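Kistmont Cycle

Print this article | E-mail this article

The Kistmont Cycle is a group of 11 short plays in verse, performed in the open air in the town of Kistmont each July. It is often called the oldest unbroken theater tradition in the region. The claim appears on the town's road signs and in most guidebooks, but no document supports it, and the word "unbroken" is hard to square with the gaps in the parish accounts.

Origins

The usual story holds that weavers from Erkon brought the plays over the hills after a plague and staged them in thanks. The Erkon guild books list payments for candles, beer and a painted dragon, but they mention no plays. The dragon may have been carried in a procession, as dragons were in many towns, and there is none in the Kistmont text.

The language is also a problem. Several of the plays use rhymes that only work in fairly modern speech, and the sixth, The Miller's Oath, borrows its plot from a stage melodrama that was touring when the town's reading society was founded. Defenders of an early date say these are late changes to an old text. That is possible, but the old text has never been produced.

The Clokov manuscript

The main source is a bound copy known as the Clokov manuscript, after the house where it was kept. It holds nine of the plays in full and parts of the other two, 3,600 lines in all. The paper has been called medieval in festival programs. The only written report on it describes the paper as machine-made.

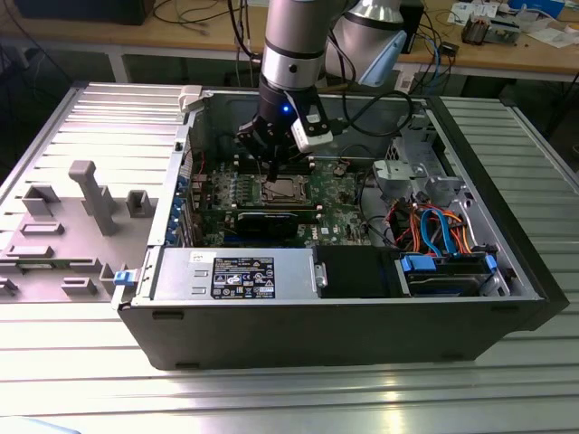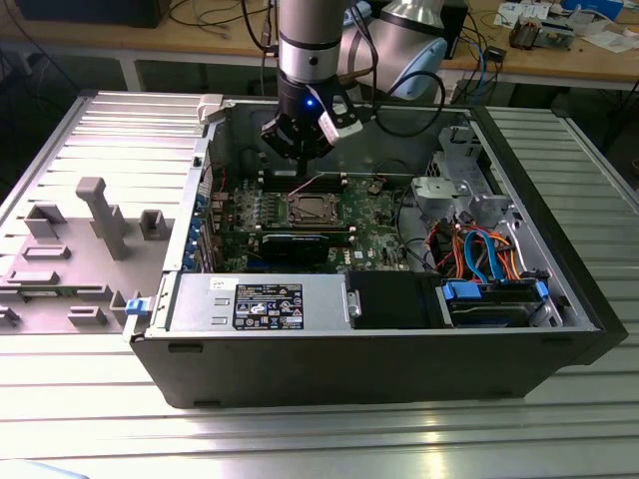
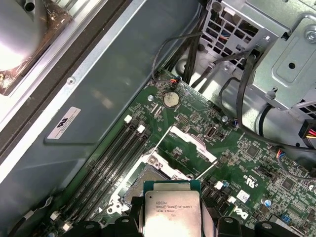
Filed under: Theater > Festivals and pageants

Performance

The plays are given on flat carts in the market square, beginning at 6 p.m. and ending after dark. Players are drawn from the town, and parts are said to pass down in families, though the surviving cast lists show this for only one role, the Gatekeeper. Music is supplied by a small band of pipes and drums. The tunes were written for a revival and are not older than the carts.

Attendance is usually given as 500 a night. The square has benches for far fewer, and how the standing crowd is counted has never been set out.

The Roy version

A shortened text, called the Roy version after the playhouse that first used it, runs 20 minutes per play and cuts most of the sermons. It is often dismissed as a tourist edition. It is also the version most people in Kistmont have seen - the full text has been staged only twice in its printed form - and some lines now quoted as ancient wisdom appear in no other copy.

Critical reception

Reviewers have tended to praise the setting and say little about the verse. The Gatekeeper's speech and the quarrel at the well are generally thought the strongest passages. The longer moral scenes have few admirers, even among those who accept the early date.

See also: Mystery play; Pageant wagon; Invented tradition

Reader comments (3)

hillside_reader: My grandmother played the well scene and her mother did before her, so it's older than this article lets on. Not everything gets written down.

M.T.: Two generations doesn't get you to the plague. Fair article, though I'd like to know where the line count comes from - do the fragments count?

pitchfork: The dragon was real. It hung in the Erkon town hall until the roof leaked.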